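Grirex parallel gripper kit, two months in

Posted 2 February 2026 in Tools & Kits

Quick one, I'm between jobs at the shop and said I'd write this up.

Bought the Grirex kit from Jultora. Black fingers, servo, bracket, bag of M3s, wrist camera mount. Camera not included, read the listing properly (I didn't). 23 days to get here, then the courier left it at the wrong unit.

Assembly: 10 minutes according to the leaflet. Took me a whole evening. Screws are fine, the bracket holes are not. Two needed opening up with a drill bit before anything would line up. Leaflet is one sheet, folded, drawings the size of a postage stamp. Dörte Kohlhase had already built hers and walked me through the horn alignment over the phone, otherwise I'd have stripped it for sure. Centre the servo BEFORE you put the horn on. Leaflet has this as step 9, after the horn is on. Great.

Fit on the arm was good. I'm running the Wunderlich wrist flange and it bolted straight up, no shims. Cable exit is on the wrong side for me so the lead loops round the joint, velcro tie sorted that. Would of been nicer with a second slot.

Grip. Better than I expected on flat and boxy stuff. Markers, blocks, a tape measure, all good. Plates are stiff, hardly any flex at the tip. Round stuff rolls. I stuck thin rubber on the inside faces and that helped a lot, peels off at the corners though and I've redone it twice. Paper is hopeless. Anything lying dead flat on the bench needs a very careful approach height or you just push it along.

Noise: whiny. Not loud. You'll notice it in a quiet room.

Software side, the example script runs but the default torque limit is set way too high. Cracked a pen barrel first go. Turn it down before you pick up anything you like. Firmware update on the Dalladdale controller board fixed the jitter at full open, so do that as well.

Current test is desk clutter. Scissors, a couple of pens, sticky notes, binder clip, all on the wood top, and the mesh organizer to one side.

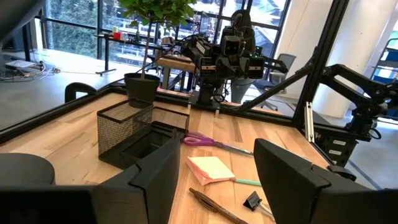

Binder clips are the fun one. Come at the body and it's easy, come at the wire handles and they swing and you've lost it. Scissors I grab by the handles only, blade is too thin for these plates. Haven't got a script I trust for the sticky notes yet.

Wear so far: paint rubbed off near the tips, one screw backed out. Threadlock on all of them now. The log says 3,558 open/close cycles and there's a bit of slop in the left finger, can feel it if you wiggle it by hand. Spare gears are listed at Jultora but out of stock evrey time I look.

Would I buy it again? Yeah, for a home build or a shared shop, with a drill handy. For a classroom no, the instructions would do your head in. Fix the leaflet and the bracket holes and it's an easy yes.

Four stars. Off to redo the rubber again.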